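Parkden build notes, part 4: handing something from one arm to the other

Okay, this is the step I got the most mail about! Do it slowly the first time (I set the speed to 160 in Isteo and left it there all of May).

Start with the left arm parked and its gripper wide open. Bring the right arm in with the marker pinched near its back end, so there's plenty of tip left to grab. Then jog the left arm over until the tip sits between the fingers, and save that pose as "meet".

Next, close the left gripper, wait 300 ms, and only then open the right one. My first version skipped the wait and I spent a whole Tuesday evening picking markers up off the floor!

Check your cables too. Leave enough slack for the wrist to turn all the way, but not so much that a loop can snag a finger. Tuning the grip force is in part 5, along with my Holub settings file.
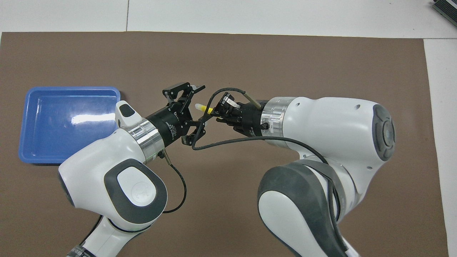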